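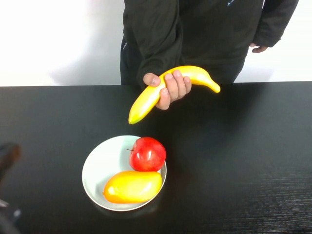
Search this site Go
Home Products Test Bench News Support Contact

Jundau publishes gripper comparison from Bernthorpe bench, opens test files to customers

BERNTHORPE, April -- Jundau today put out the results of its spring gripper comparison. Three hands, one arm, one controller, same table for all of it. 631 logged picks. Full tables on the Test Bench page, summary below.

The short version: the Faveo two-finger hand did best on fruit shapes. The Fakhoury soft hand did best on anything with a thin wall. Our own parallel hand, the one we have sold the longest, came second on most things and last on bananas. We are publishing that too.

What was tested

Produce handling is the question we get most from packing lines and from labs, so the bench was set up around it. Banana, apple, mango, white bowl, black tabletop. Objects go into the bowl or come out of it, depending on the run. A person at the far side of the table resets between picks and hands pieces in for the handover runs.

Each hand got the same set of tasks:

- pick from open table, place in bowl
- pick from bowl with one other piece already in it
- pick from bowl with two others, touching
- handover, person to gripper, piece held at the middle
- release at low height, no roll-out

Force limits were set once per hand, by the maker's own start-up sheet, and left alone. No tuning between runs. A hand that needs an hour of tuning for every new fruit is no use to a line that changes over at 5 in the morning, and that was the whole reason for doing it this way.

What came out

Open table picks were close. All three hands cleared the round pieces without much trouble and the differences are inside what we would expect from run to run. Not worth choosing a hand on.

The bowl is where it spreads out. A piece lying against the rim leaves very little room for a rigid finger, and our parallel hand touched the bowl on 133 picks over the full set. Most of those still ended in a good grasp, but the bowl moved, and on a moving bowl the next pick starts from a bad position. The Faveo hand has narrower fingertips and it shows. The Fakhoury hand bent around the rim and mostly didnt care, though it was slower to let go.

Curved pieces gave the most varied results. Grasped across the middle -- fine. Grasped toward either end, the piece turns in the fingers, and the release lands short. The camera pose estimate was off more often here as well, so some of this belongs to the camera and not the hand. We have marked those picks in the tables so readers can leave them out.

Handover was the surprise for us. We expected the soft hand to win and it did not. The Faveo hand closed cleaner on a piece held by a person, with less tugging before the person let go. More runs needed on this one, the handover set was the smallest.

Cameras and controller

A fixed view of the table was kept the same through the whole comparison, and black was picked for the tabletop early on. Good contrast on yellow and white, less good on anything dark. The shine on smooth-skinned pieces caused false edges under our first light setup. Lights were moved back, those early runs thrown out and redone. None of them are in the published count.

The controller is the standard Jundau unit as shipped, current firmware. Nothing special loaded.

What the numbers do not cover

Long wear. Wet product. Cold rooms. Bruising, which needs its own test and its own way of measuring. Speed was logged but the arm was held to a slow setting for the handover work, so please do not quote cycle times from these tables as line speeds.

Next round

A second round starts at Bernthorpe this summer. Longer set, some 2,000 picks planned, with a second camera over the table and a proper handover section. Makers who want a hand included can write to the Test Bench address on the Contact page. Hands are run as recieved, results published either way, makers see there own numbers before release but do not get to change them.

Availability

Tables, force settings and the task sheet can be downloaded now from the Test Bench page, no sign-up. Video of selected runs is available to customers on request. All three hands are in stock with mounting plates for the Jundau arm, lead times are on the product pages.

About Jundau

Jundau builds and supplies small arms, controllers and end-of-arm tooling for labs and light packing lines. Test bench, stores and repair shop are in Bernthorpe.

Press contact: Jundau press desk, Bernthorpe, through the Contact page.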